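From: Graham Ashworth
To: Boveo home list
Date: 6/15/25
Subject: Re: earphones in the small drawers

Gundance wrote:
> I keep all my earphones in one box and always pull out a knot.
> Would little drawers be better?

I think they are better. Mine are black with pink fronts, and they share a white table with my green file organiser. 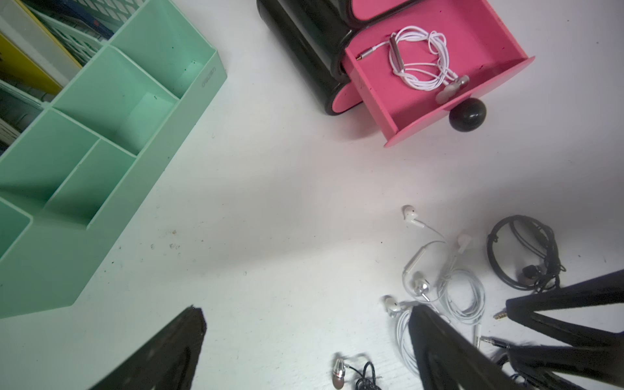

White pair in its drawer, more still on the table.

I wind the cable loosely and put the plug in last. Papers stay in the organiser, so the drawers are only for small things. 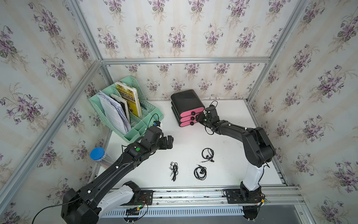 In October I tried one drawer for each person, but it was too many rules for us. Now I sort by colour. 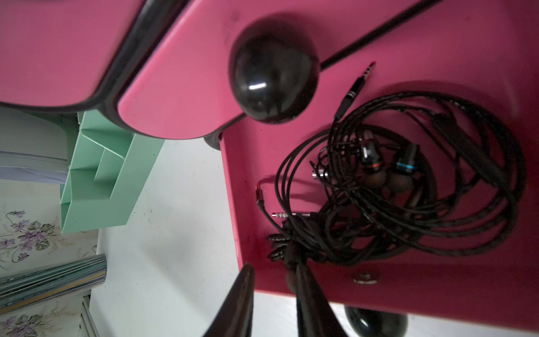
The black ones are the most difficult, and I still must untangle them on some evenings.
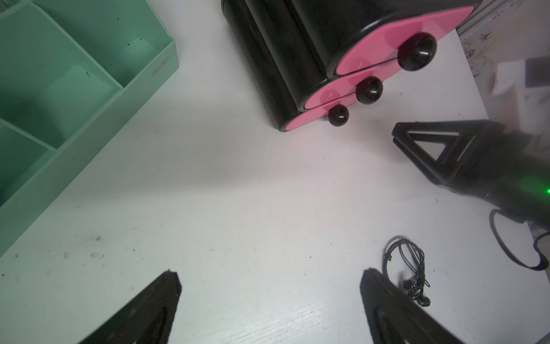 Do you put labels on the drawers?

I did at first, but the paper came off and I have not replaced it.

Regards,
Graham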